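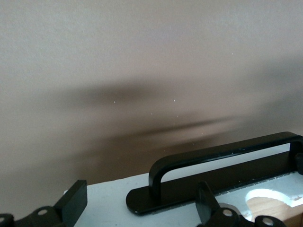

CELDALE, June

Threads > Marloes Verschueren > Throw-in retention

1/ Logged every Celdale throw-in from the season: 536 of them. Retention is defined here as the throwing side still having the ball seven seconds after release. Deflections straight back out to the same side count as retained.

2/ Of the 536, 270 were retained. Just over half. I don't have a full league baseline on the same definition, so treat that as a description of one club and leave the ranking alone for now.

3/ Split by zone. The defensive third is worst. Celdale throw long down the line from there almost every time, and the receiver is facing his own goal with a marker on his back.

4/ Middle third is better, mostly on the left, where Gaete drops short and plays it first time to the thrower. Same pattern all year. Opponents started sending a second man to him after the away match at Notemow, and the return pass dried up.

5/ Attacking third: 46 throws reached the penalty area on the full. Those produced 3 goals. One was an own goal off the near-post flick and I've kept it in. Take it out if your definition differs.

6/ On the long throw itself. Flight time is the problem. It is flatter than it was last season but still slow compared with a driven corner, and defenders have time to reset their feet. The flick is won fairly often. The second ball is not.

7/ Someone asked about foul throws. Excluded from the 536. Quick throws taken before the camera cut back are included only where the release was visible.

8/ Method note: tagged by hand in Fetitz, then exported and checked against the club's own match reports. Where the two disagreed on which side had the throw, I went back to the footage.

9/ Correction to post 4. The second marker first shows up in the second half at Notemow. He was free before the break.

10/ Defensive throws conceded are next. Those are messier, as the tagging has to account for pressing shape at release. Should have the centre and right channels done by Monday.

Recent
Corners conceded: zonal, man or both
Goal kick length and where the second ball lands
Why I stopped using possession share
Notemow's back three, revisited
Free kick delivery by foot and side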